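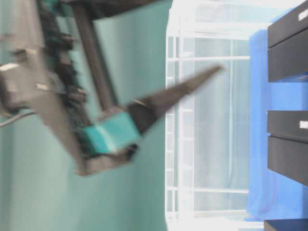

OK, paint first, then storage, then I'll shut up and take questions. Hi everybody, I'm Hendrik Pretorius, and I've been fussing over small workrooms at Paltow since January (my own spare room included, ask me later). Start with color, because it's what people always email me about! They want white. I used to want white too. Look at the pale teal-green on that wall, though. It's a color and it's still quiet, and you can spend a whole afternoon next to it without getting a headache. Pause here, let them look.

Tell the sample pot story. Two pots, both from Davasau, same green on the lid, and on the wall they were cousins at best. So paint a big patch, bigger than you think, and check it at 8 in the morning and again after supper with the lamps on. Don't rush this bit, people write it down.

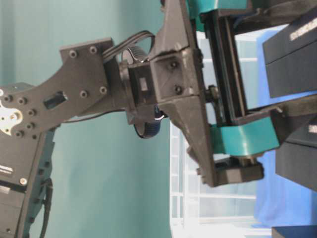
Next, storage. I'm a big fan of open wire shelving, and I will talk about it for an hour if you let me (watch the clock, Hendrik). Dust falls through, light gets through, and you can move a shelf up or down when your stuff changes, which mine does every few weeks. My budget for the rack was up to 100 dollars and I stuck to it, barely.

Cloth covers: wash before first use! Blue ones bleed. Ask who's had pink or blue towels by accident, wait for hands.

Handouts are in room 613, on the chair by the door.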